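Murnura
A small word list and recipe-card text collection

Murnura is a set of short recipe cards typed up from handwritten household notebooks. It is meant for people who work on spelling, units of measure and everyday kitchen wording. The cards are plain text, one card per file.

Contents

cards/ 4000 card files, UTF-8
units.tsv 214 spellings of measures, each with a standard form
words.tsv 321 ingredient words with their older spellings
LICENSE
CHANGES

File layout

Each card has a title on the first line, a blank line, then the ingredients, another blank line, and the method. Line breaks in the method follow the notebook page. If the writer left out a title, the first line reads UNTITLED.

Crossed-out words are kept between two tildes. Words that could not be read are marked with a single question mark in square brackets. Notes in the margin go at the end of the file after the word MARGIN.

Spelling

Spelling was left as written. "Flower" for flour appears often and is not a typing mistake. The two tables give the modern form if you want to normalize the text yourself. The Gulier script in the older releases did this in place and overwrote the files, so please don't run it on your only copy.

Known problems

Fractions are typed with a slash, and a few cards have the whole number run into the fraction (11/2 for 1 1/2). Oven settings are given as "slow," "quick" or "moderate" in most cards, with no temperature. Cards from the Nartey notebooks repeat some recipes under a new title. These repeats have not been removed.

The Borkus notebooks are not in this release. The first 100 cards are typed but still need a second reading.

Checking

Every card was typed by one person and compared with the page by another. Where the two disagreed, the page was read again. The measures were not tested in a kitchen.

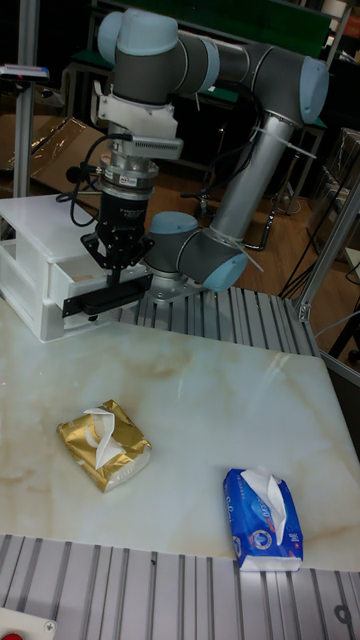
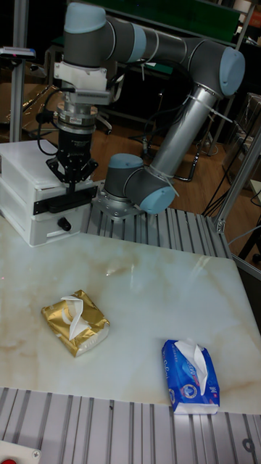
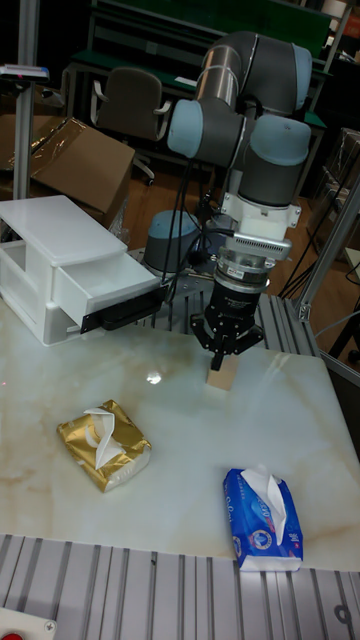
Last changed: Friday, March 28, 2025

Use

Free for any use with credit to Murnura. Please report errors with the card file name and the line number. Corrections received before June go into the next release.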